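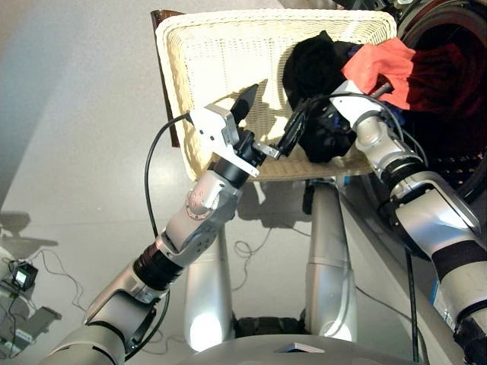 March, bench notes, moisture probes

Second go at the Sillo probes. Pieter Mtshali read the first entry and said I was being unfair to them, so I started over with fresh compost and a clean pot, and I still don't believe the numbers.

What the leaflet promises: push it in up to the line, read the output, 0 is dry and 1023 is soaked. What we get: 1023 with the probe hanging in free air. So either the scale is upside down in this batch or the leaflet was written for a different board. Pieter thinks the first. I think whoever wrote the leaflet never had one in their hand.

Setup today:
Pot, the deep one from Dlamini, drainage hole taped over
Compost dried in the oven on low, left overnight with the lid off
Water from the tap, added in equal pours until 600 ml total
All 3 probes in the same pot, spaced as far apart as the rim allows
Reading taken after a wait, same length each time

Air reading was pinned at the top for all of them. Dry compost brought it down a little, fine. First pour, all of them dropped hard. Second pour, hardly moved. After that the readings wandered, and one probe went UP while I was standing there with the jug. I pulled it, wiped it, put it back a thumb's width away and got a completely different value. Same pot, same water.

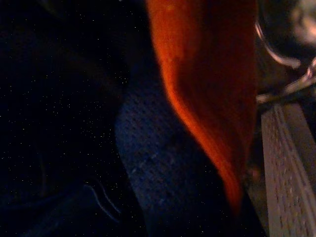 Pieter's argument is that compost settles as it gets wet and you end up with air pockets along the blade. Maybe. I packed it down with the end of a ruler and repeated the last step. The spread got smaller but it didn't go away. If the thing only works in compost that has been rammed flat by someone who cares, it's no use in a seed tray.

Also, the "corrosion-proof" coating. I'll believe that when I see it. The cut edge at the bottom of the blade is bare on two of them, and water will find its way in there. Painted those edges with clear nail polish and marked them with tape. Third one left as is for comparison.

Checked supply voltage with the meter while reading. Steady. Swapped the leads between boards. The odd probe stayed odd, so it's the probe.

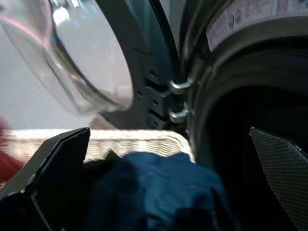 Growing Shed Instruments Group, Grultgate Workshop

Notes on the Pridura unit, which everyone wants me to love. It gives a percentage, with a decimal point, and that alone makes me suspicious. Put it in the same pot at the end of the pours and it said one thing, took it out, put it back in the same hole, and it said another. The decimal was different both times, naturally. I'd like to know what it's a percentage of. Volume? Weight? Some full pot in their office? The box doesn't say and the manual repeats the box.

Weighing the pot still beats the lot of them. Kitchen scale, dry weight written on the side in marker, done. It's boring and it can't be left running while we're away, I know, that was the point of buying probes.

Plan is to leave the pot on the shelf for 11 days with no watering, log the Sillo probes and weigh it every morning before coffee. If the curves have the same shape as the weight, I'll take back some of this. Pieter gets to pick which probe we trust before we start, in writing, so there's no choosing the nice one afterward.

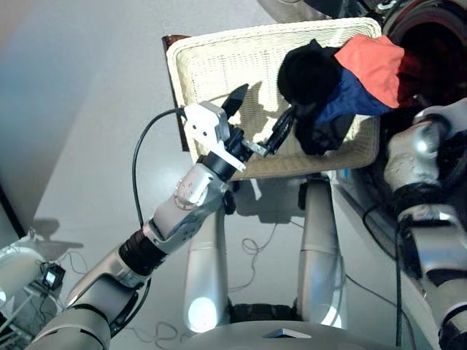
Wicker basket and clothes, seen from above.

To do: order more tape. Ask Dlamini if they have a second pot the same size, without the lip. Find out who has the good jug. Don't throw away the leaflet, I want to quote it when I write to Sillo.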